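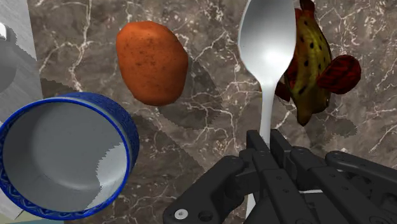 Posting my notes on growing sweet potatoes in a short-season town, since a few people asked after the last one. Long thread, mostly about curing and storage, because that's where I lost most of mine the first two years.

I'm in Fogh, up on the ridge side. The soil is heavy clay with a lot of stone in it. Our frost-free stretch is short and the nights stay cool well into summer. Everyone here grows regular potatoes and cabbage. Sweet potatoes are treated as a southern thing.

I start slips indoors on a heat mat. One end of the root in damp potting mix, a clear lid on top until the sprouts show. The water glass method worked for me too but it was slower and two of the roots rotted.

When the sprouts are as long as my hand I twist them off and stand them in a jar of water until they root. Then into small pots. I don't put them outside early anymore. One cold night sets them back for weeks.

Planted 30 slips this year. Black plastic over the ridges, holes cut with a bread knife. The plastic made more difference than any fertilizer I've tried.

Variety is Mondow. I got my first roots from Baldur Baldursdóttir, who has kept it going in her greenhouse for years. Orange flesh, short vines, early. It doesn't keep as long as some, but it makes a usable root in the time we have.

I also tried Fastel one summer. Huge vines, beautiful leaves, roots the size of my finger. Would not plant again here. If you have a longer season it might be fine.

Watering: a lot for the first couple of weeks, then once a week if it's dry. I stop a few weeks before digging. The year I kept watering, a lot of the roots split.

The vines try to root wherever they touch soil. In July I go along and lift them. Some people say it's not worth the trouble. I still do it.

Voles are the main pest for me. They come in from the ditch and hollow a root out from below, so the plant looks healthy right up until you dig it. I put hardware cloth down the ditch side, buried one spade deep, and the damage that year was one plant.

Digging: cut the vines off first, peel back the plastic, then use a fork and start well away from the crown. The skin is very thin when they come out. You can scrape it with a fingernail. I lay them in the crate one at a time and don't toss them.

Don't wash them. Brush off the loose dirt once it's dry and leave the rest.

Curing is the part I skipped the first year. They want to be warm and humid for a week or more. Mine go in the small bathroom with a space heater, a tray of water on the floor and the door shut. The family puts up with it.

After curing, the small nicks have dried over and the skin is tougher. Anything with a soft spot gets eaten that week or goes to the compost.

Then I wrap them in newspaper and store them somewhere cool but not cold. NOT the fridge, and not my root cellar either, which is right for carrots and too cold for these. I lost a whole crate down there. Hard centers that never cooked soft, then black patches.

Mine live under the bed in the spare room now. I go through the box every couple of weeks and pull anything that's turning.

They also taste better if you wait. Straight from the ground they're starchy and kind of bland. Give them a month after curing before you decide you don't like the variety.

Gunnlaugur Lauritsen asked if it pays. No. I spent 20 on plastic and more than that on running the heater. You can buy them at the Drerudero market for less. I like growing them and that's enough for me.

What we do with them: baked whole at a low heat for a long time, or cubed and roasted with onion. The scarred and skinny ones get boiled and mashed and go in the freezer in flat bags. The mash makes good pancakes with an egg and a little flour.

The leaves are edible too, by the way. I cook the young tips like spinach, with garlic. Regular potato leaves are NOT edible, so don't mix them up if you grow both.

I keep back four medium roots for next year's slips. Smooth ones, from the plants that did best. They get their own paper bag with the variety written on it, after a year when I forgot and started the wrong kind.

Next year I want to try a second bed against the south wall, where the snow melts first. I have a few spare Mondow roots if anyone near Fogh wants one to start slips from. Send me a message and bring a bag.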